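Is your old PC really too slow, or is someone selling you a new one?

Jun 4, 2021

Every few months a leaflet comes through my door telling me my computer is past it. The latest is from Prilik, the shop on Gunn Road, which will give you 50 pounds off a new machine if you hand in the old one. Any machine over 5 years old is "at risk", the leaflet says. At risk of what, it doesn't say.

I rang to ask. The young man was polite and told me older computers "struggle with modern life". So do I, but I wasn't offered a trade-in. When I asked what happens to the ones people hand over, he said they were "responsibly processed" and could not tell me where.
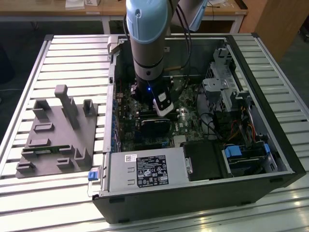
Deisy Correa, who runs the Skeneck repair table, is not keen on the offer either. Most of the slow desktops she sees need more memory or a new drive, and plenty only need the dust blown out and a dozen start-up programs switched off. She did admit that some are beyond saving, and that she has told people so.

I'm less sure than she is that everyone should mend. A part can cost more than the thing is worth, and the free check-up from Pollier, which I tried in October, found 3 "urgent" faults in a computer that still works perfectly well. It also gave me a health score of 91, so make of that what you like.

If you do trade in, ask for the price without the discount first. Ask who wipes the drive, and get the answer in writing. My own leaflet has gone in the recycling.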